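Students in the Prukalum robotics club have started recording household tasks with handheld grippers, the first stage of a project the club calls Ellix.

The club meets on the upper floor of the Stollosthorpe building, where 11 members signed up for the new term.
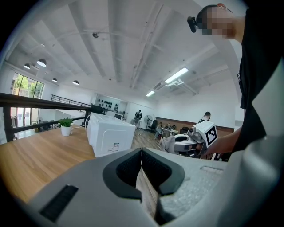
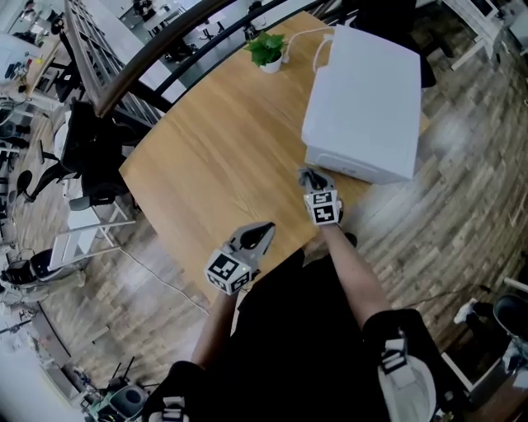

Handheld grippers at work by the table with the potted plant.

The plan is to collect 347 short recordings by the end of September and use them to train a robot arm on simple table jobs. Members work in two teams, each with four tasks to cover. The first list includes moving small items, unplugging a cable and clearing a table.

"We spent last term writing code and hardly touched the hardware," said club leader Somkiat Boonchu. "This term everyone records, and everyone checks the files afterward – even the people who would rather be programming."

The grippers carry printed markers so that software can follow their position. The club's results will be entered in the Voicu student contest, which takes entries from 9 September 2026. New members can still join and don't need any experience with robots.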